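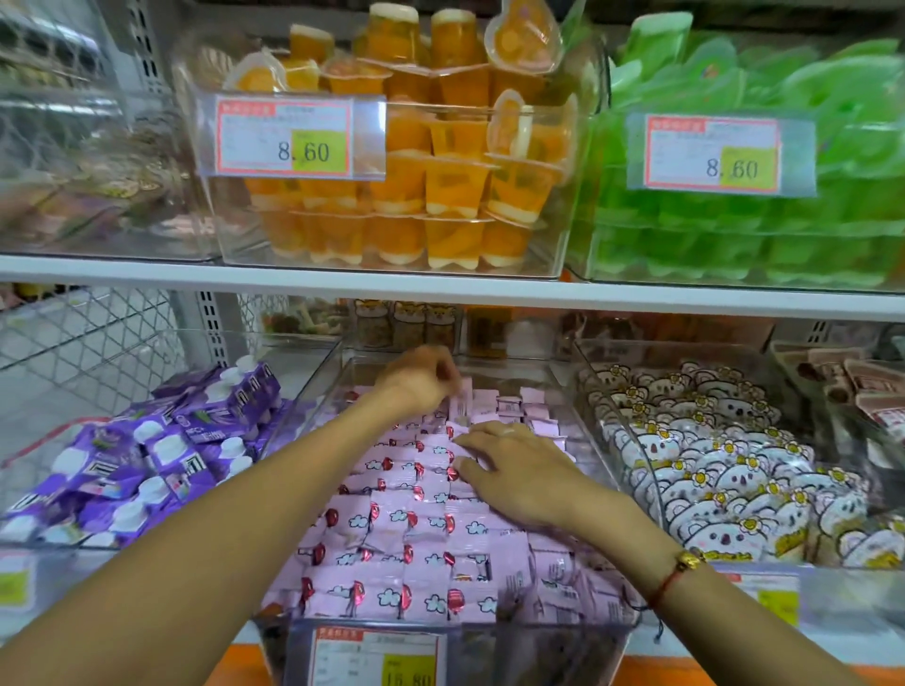 Bulk candy prices going up in October

Members who buy sweets by the pound at the Hernberg store should expect to pay more this fall. Our main supplier, Bolitum, has raised its wholesale prices, and the new rates reach our shelves in October. Hard candy and fruit chews are affected. Chocolate stays where it is until the current contract with Zillis runs out.

The store sold 3,789 pounds of bulk candy last year, most of it in the weeks before Halloween. We have ordered an extra 2,000 pounds at the old price and will sell it at the old price until it is gone. There is a limit of 4 pounds per household on those items.

Schools and clubs that need more can place an order with Zainab Chukwu at the service desk. Please give her a week's notice and bring your member card when you pick up.

The Eze Street store does not carry bulk candy and has no plans to add it. Bagged candy at both stores is priced as before.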